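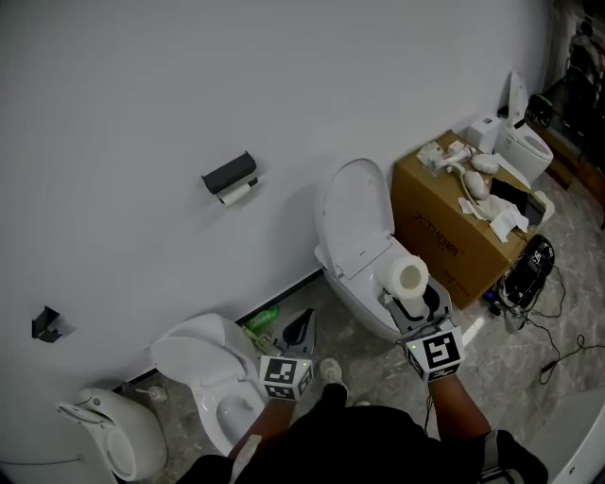
I have been put in charge of the equipment budget. I'd like it noted that I own one calculator and it's shaped like a frog.

**1/**

The job, for those who missed the last thread: we want a machine that can tidy a washroom. Pick up the roll, put the roll where rolls go, lower the lid, leave. People do it all day without training. The machine needs a great deal of training, and training needs hand-held grippers, and grippers need a purchase order. Hello.

**2/**

Things I've learned to price this year: toilets. I can now tell you what a smart toilet costs with and without the heated seat, and I've become the sort of person who stops talking in restaurants because they've come back from the loo with opinions.

**3/**

First draft of the budget had three lines. Grippers, cameras, "misc". Marina Stefanou sent it back with "misc" circled and the words "this is the budget" beside it. She was right. Misc has since grown into 23 lines and I expect it to have children.

**4/**

A selection from the artist formerly known as misc:

- spare finger pads
- batteries, and the chargers for them
- cables (long)
- cables (the long ones weren't long)
- printed marker cubes, plus replacements for scuffed ones
- toilet paper
- more toilet paper

**5/**

On toilet paper. You'd think one roll would do. One roll gets squeezed a few dozen times and goes oval, and then you're teaching a robot that rolls are oval. So we buy fresh ones, several brands, fat and thin. Finance has asked how many people work here.

**6/**

Two quotes for the grippers. Surmont do a nice sturdy pair with a service plan. Guerra do a cheaper pair with no service plan and a PDF. I've read the PDF. It's mostly about keeping them away from water, a bold line to take with a customer who told you on the phone it was for toilets.

**7/**

The difference between the two quotes is 2,732 a pair. I wrote that on the whiteboard and Barış Taşdemir wrote "= how many rolls?" under it. We don't have time for this, Barış. (It's a lot of rolls.)

**8/**

What swung me towards Surmont in the end was the pads. They wear. The ribs go smooth and then you're holding a glass with hope. Surmont sell the pads separately. With Guerra you buy the whole finger, and there are two fingers to a gripper and two grippers to a person, and you can see where that goes.
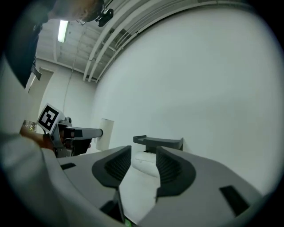
**9/**

Also: always budget for pairs. A surprising amount of washroom work is a two-handed job. I priced single grippers at first because the total looked lovely. Doaa Filali asked me to take a new roll out of its wrapper with one hand behind my back. I had it sorted in a little under a minute, with my teeth. We're buying pairs.

**10/**

Next question: how many pairs? The sensible answer is "one per person plus spares". I had planned on one per person plus optimism. Gear comes back with loose screws, or it's on charge, or it's in the boot of somebody's car in another town. Seven pairs now. Four in use, two spare, and one I intend to guard personally.

**11/**

Then there's the arm itself, the actual robot, the thing everyone assumes is the expensive bit. It is expensive! But it's one line on the sheet and it turned up once in the meeting. We spent longer on whether the storage boxes should have wheels.

**12/**

(They should have wheels. I have carried the boxes.)

**13/**

Somebody always asks why we don't buy the robot first and let it practise. You can. Then every hour of practice needs the robot, and a person standing next to the robot, and a bathroom the robot fits through the door of. Hand-held kit goes in a bag. You can send it to three places on a Monday and the robot can come along when there's something for it to know.

**14/**

Renting. I did look into it! Iltotberg will rent you a full set by the week, and the weekly price is very friendly. Multiply it by the weeks you really need and it becomes a price you'd cross the road to avoid. Fine for a trial. We did a trial. The trial is how I ended up with this job.

**15/**

Advice from Abdelilah Benmoussa, who has bought this sort of kit before and looks it: get delivery dates in writing, then add a month, then don't tell anyone you added the month. Mine says March. I have told everyone March. I see now where I went wrong.

**16/**

Storage for the data deserves its own moan. Each session makes a pile of video, and each pile wants to live in two places in case one of them catches fire. I'd put down for one drive. Radwa Samir laughed, kindly, then less kindly, and typed a new number into my spreadsheet while I was still holding the mouse.

**17/**

Hidden cost of the month: fixtures. Train on one toilet and you've got a machine that's devoted to one toilet. So we need variety – lids that lift, lids that lift themselves, urinals, brush holders, at least one holder for the roll that makes you wonder who hurt the designer. Plivisska sell ex-display stock and I'm now on their mailing list for life.

**18/**

Ask for ex-display, by the way, if you're ever in this odd little boat. I was offered 50 off per unit just for not minding a missing box. Some of the parts come in a carton marked for a different model. You do get good at recognising hoses.

**19/**

If you're writing one of these budgets yourself, my current split, which has survived two meetings:

- the kit you wave about
- the bits of the kit that wear out
- things to practise on
- somewhere to put the recordings
- people's time, which I'd left off completely, sorry everyone

**20/**

People's time is now the biggest line on the page, bigger than the arm. It makes sense once you've spent an afternoon bent over a toilet bowl with a gripper in each hand. I've added knee pads. Marina let that one through without a circle.

**21/**

Current status: order for the grippers is in, order for the arm is waiting on a signature, order for the rolls has been queried again. I've been asked to attach a justification. I'm on my second page.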